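Section 4: Your first teaching session in the simulator

By now you have Pettigrew installed and the Dolline hand controller paired. Good, because the fun part starts here! In this section you'll drive the arm yourself and record a pick that it can learn from. There's nothing to break in the simulator, so feel free to be clumsy for a while.

Before you start

Check that the controller light is steady. If it flashes, go back to 3.6 and pair again. Sit so that your elbow can rest on the desk. A session can run longer than you expect, and a tired wrist shows up in the recording as wobble.

4.1 Loading the practice layout

1. Open Pettigrew and choose Teach > New session.

2. Pick the layout called Clumby from the list. It loads a plain grey surface with the arm over it and a handful of everyday objects. The one you're after is the small blue piece.

3. Press Home on the controller. The arm goes to its start pose and the fingers open.

Note: Layouts made before January used the old start pose. They still load, but the arm will make a short correcting move when you press Home. Wait for it to finish.

4.2 Steering to the target

4. Hold the trigger halfway to wake the arm. It follows your hand only while the trigger is held, so you can let go, shift your own arm to somewhere more comfortable, and carry on.

5. Move across first and down second. Use the outside views to line the hand up with the blue piece, then change to the close view (press View twice) to see where the fingers are.

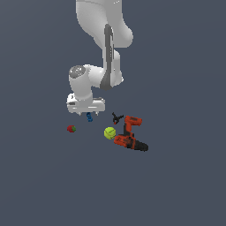
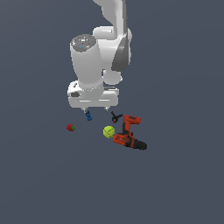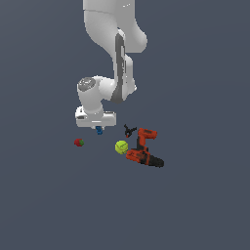 The last view is the close one, with a finger on either side of the blue piece.
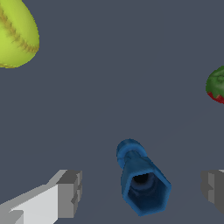 6. Twist your wrist gently until the gap between the fingers sits squarely over the part you want to grip. Small turns are plenty. The slow mode (hold Side) is lovely for this, and most people end up leaving it on for the whole final approach.

Caution: Keep clear of the neighbouring objects on the way down. If the hand knocks one, the physics will send it sliding, and that knock goes into the recording along with everything else. Press Undo move before you continue.

4.3 Recording the pick

7. Go back to Home and press Record. You'll hear one beep.

8. Make the same approach again, close the fingers with the thumb button, and lift straight up. Pause at the top while you take a breath, then press Record again to stop.

9. Give the recording a name you'll recognise. The software suggests a number, such as 184, and you can add words after it.

10. Play it back at half speed. Look for sudden jerks, and for any spot where you stopped to think. Long pauses teach the arm to pause too! Use Trim to take them out, or bin the take and have another go.

4.4 How many takes?

Jalen Mercado, who built the Clumby layout, recorded 72 takes for the blue piece and was pleased with how the arm did after training. You can begin with far fewer and add more whenever you like. Press Shuffle between takes so the objects land in new spots.

Tip: Leave in a few takes where you drifted off line and steered back. They show the arm how to recover, and it's a real treat to watch it do so by itself later on.

If the fingers close too early, see error 1563 in the back pages. To hand the same recordings over to a real arm, carry on to section 5.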